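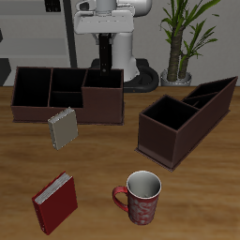

Organiser boxes, a couple of books and a red mug on a wooden tabletop.

23 February 2019

So the cat has been on a diet for 19 days and I am the one losing weight, mostly from stress.

I took Haugland in for his yearly check and came home with a printed chart and a stern talking-to. (Haugland is the big grey one. Verden is the little tabby who looks like she was drawn by a kid in a hurry.) He's meant to weigh a fair bit less than he does. The vet, Rania Masri, who has known him since he fitted in a shoe, ran her hand along his side and asked me where I thought his ribs were. I said I assumed they were in there somewhere. She didn't laugh as much as I'd hoped.

My big mistake was the bowl. I'd been topping it up whenever I could see the bottom of it, which is how my mum always fed cats, and her cats were all enormous now that I think about it. Rania wanted to know how many grams he was getting a day and I had no answer at all. Two scoops? Three? The scoop was an old yoghurt tub!

So now we weigh everything. I bought a little kitchen scale and every night before bed I measure out the next day's dry food into two jars, one each, with their names on masking tape. If Haugland cons my partner into a snack at lunch it has to come out of Haugland's jar, and then we can both see how much is left for dinner. That one change sorted out most of our arguments. We'd both been giving him breakfast. For years, probably.

The harder part is that Verden is a perfectly normal weight and likes to eat four kibbles, wander off, look out a window, and come back an hour later for another four. You can imagine how that goes with a hungry grey vacuum cleaner in the house. I tried feeding her on top of the dryer, and he learned to get on top of the dryer. I tried the bathroom with the door shut and she cried until I let her out, then cried because her food was in the bathroom.

What's working (for now, touch wood) is set mealtimes. Food goes down, they get 18 minutes in separate rooms, food comes up. The first few days Verden just stared at me like I'd lost my mind. By the end of the first week she'd worked out that dinner was a limited offer and started eating properly. I did check with Rania that she was still getting enough, and you should too if you've got a picky one, as cats really aren't supposed to skip meals. Same goes for the one on the diet - slow is the whole idea, and she was very firm about not cutting him back any faster than the chart says.

I also caved and bought a puzzle feeder, the Cirnero, the one that looks like a muffin tray with sliding lids. Haugland solved it by tipping it over. I stuck it down with a rubber mat and he solved it again by lying on it and hooking bits out with one paw, which took him ages and seemed to make him very happy, so I'm calling that a win. There's a fancier one by Ustum that opens on a timer, but it was 110 dollars on sale and I'm fairly sure he'd have the lid off by lunchtime.

The mornings are still rough. He used to wake me at six and now it's more like half past four, with singing. I've stopped feeding him as soon as I get up, so he doesn't connect my feet hitting the floor with breakfast. I make my tea first, get dressed, muck around a bit, then do the jars. He follows me the entire time, yelling. Some neighbours have asked after him.

He goes back to the clinic in June for a proper weigh-in, though I can pop in and use their scale in the waiting room whenever I like, and I did that yesterday. He's down a tiny bit! The woman at the desk said that's a good pace. He sat in his carrier with his back to us both and wouldn't look at me until dinner.

If anyone has a trick for the early morning singing, please leave it in the comments. I've tried earplugs and he just stands on my chest.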